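Home | Archive | Threads | Search | Log in

[grippers-list] Re: Flusitex fingers vs. the stock ones
30th October

> Has anyone run the Flusitex two-finger on small parts for more
> than an afternoon? The Dralano is cheaper and my boss can count.
> Mostly I need thin wires and odd plastic bits picked off a
> bench without drama.

I have, and you may keep some of the drama. Both grippers went on the same arm with the same wrist camera and the same Ludeo controller, 17 objects each, over and over until I had 3,694 logged grasps and a strong dislike of my own spreadsheet.

On blocks, tubes and anything with two flat sides, your boss wins. The Dralano is a little slower to close and I stopped noticing by lunch. Servos are where they part ways. The Flusitex will take one by the body and leave the lead alone. The Dralano goes for the lead like a cat, and 951 of my grasps are filed under "wire, again."

The other thing to check is lighting. I moved to the old wood table by the window in May, and the grain looks enough like cable that the detector now has opinions about cracks.

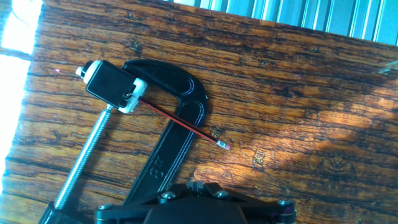

Turning the exposure down helped more than any new model weights did. Set it by hand, and set it again when the sun moves – auto will pick the brightest thing it can find and admire that instead.

If you do go with the Dralano, drop the closing force to 33 percent before you try anything with a connector on it. The default is meant for people who own spare connectors.

I can post the logs if you want them. The column names are a mess.

3 replies | 2 shares

Related threads:
Abbasi wrist mount, hole spacing
Ludeo controller drops the camera on restart
Finger pads that don't peel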